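Re: [manip-learning] clutter picking, labels vs. no labels

On Sunday the list digest carried this:

> We keep running into the same wall with mixed bins. Our grasp scorer
> is fine on rigid stuff and falls apart as soon as there is anything
> soft in the pile. We've been thinking of labeling by hand which
> objects are deformable and training a second head on that, but it's a
> lot of labeling and I'm not convinced it will carry over to objects
> we haven't seen. Has anyone tried getting at this from the force
> side, without labels? Also curious whether people reset their bins
> between picks or just let them drift.
>
> We're at 39 objects right now and the soft ones are maybe the
> smallest group, but they cause most of the trouble.

Yes! We've been doing pretty much exactly this for the Vema project and I've been itching to write it up somewhere, so thank you for giving me the excuse. It's not finished and I'm sure some of it is wrong, but the part that works is working well enough that I'd love for another group to try it.

The short version: we don't label anything as soft or hard. Each time the arm closes on something, we save the finger position and the motor current for the whole close, and we train a small network to predict that curve from the image crop around the grasp point. It never gets told what the object is. Then we take the predicted curve and feed it to the grasp scorer as an extra input. A ball that pushes back early gives a steep curve, a pom-pom gives a long lazy one, and cloth gives almost nothing until the fingers nearly meet. The scorer sorts out for itself what to do with that.

What surprised me is how little the picture has to show for the curve prediction to be useful. I expected it to need a good clean view of the object. It does better with one, sure, but even a patch of fuzzy texture poking up between two other things is enough to shift the prediction the right way.

We collected 2,871 closes for the current model. The first 2,000 were random points on anything sticking up out of the pile, with no scorer at all, and the rest used an early version of the scorer to choose. I'd do it in that order again. When we tried using the scorer from the start (this was our second attempt, we threw the first one away over a clock mismatch between the arm and the camera), it fell in love with the balls and hardly ever touched the cloth, so the curve network had nothing to learn cloth from.

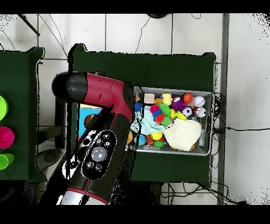

On your question about resets: we let the bin drift, and I feel pretty strongly about it. If you tip everything out and refill between picks you get the same kind of pile every time, with the heavy things low and the cloth wherever you dropped it last. Letting the arm pick and drop back into the same bin gives you half-buried objects, cloth draped over balls, balls wedged against the side wall. Those are the cases the scorer has to get right. We do stir by hand when the success rate drops for a long stretch, and we mark the stir in the log so that we can split the data there later.

Splitting matters more than I thought it would. Two picks in a row from a drifting bin are almost the same image, so if you shuffle everything and hold out a random tenth, your validation number will look lovely and mean nothing. We split by stretches between stirs. Our number went down quite a bit when we switched and I was grumpy for a day, but after that it tracked what we saw on the arm.

Now the result I'm excited about. We held out three objects completely, never in the bin during training: one soft, one stiff, and one we argued over (a spiky rubber ball, which feels soft at the tips and firm in the middle). With the curve input, the scorer picked the soft one up nearly as often as soft objects it had trained on. Without it, the scorer kept choosing points near the edge of the soft one, squeezing off a pinch of fuzz and lifting nothing. The stiff object was the same either way. The spiky ball got a bit better, but there weren't enough tries for me to lean on that.

I haven't run the two-head version with hand labels, so I can't tell you the curve beats it. If you already have your labels for the 39 objects, that would be a great comparison and I'd happily run your labels on our side, or send you our curves.

Things that don't work yet:

Cloth over a ball. The network sees cloth and predicts a cloth curve, then the fingers hit the ball underneath. The scorer is sure of itself and wrong. We're trying to predict a spread of curves and have the scorer look at how wide the spread is. Early days, but the spread does get wider on draped cloth, which made me very happy when I first plotted it.

Clear plastic. The depth camera has holes there and the crop ends up centered on whatever is behind it. This has nothing to do with forces and I have no good ideas. Please share yours.

Thin things lying flat against the bin wall. The wrist runs out of room before the fingers get there. I suspect we simply need a different approach angle, and a shallower bin would hide the problem, so we're keeping the one we have.

A few practical bits in case you try it. Log current as fast as your driver allows and downsample later. We started slow and missed the bump where a soft object first touches, and that bump carries most of the information – going back to collect it again was no fun. Subtract a free-air close, and take a new one at the start of each session, as friction in the fingers changes while they warm up. Ours takes a while to settle. And line the curves up by finger position and not by time, or the network spends its effort learning your controller's mood.

The curve network is tiny. It trains in less time than it takes to get lunch, and the scorer is the Goson baseline with one extra input, so if you're already running Goson there's very little to change. The data reader is messier because it grew out of our older Amadi logs, and I apologize in advance for the field names.

I can put the code and a sample of the curves up this month if there's interest. Which gripper are you on, and does it give you current or only an open/closed flag? If it's only the flag, the finger position over time might still get you partway there. I'd try that before buying anything.

Cheers from the Bakitov lab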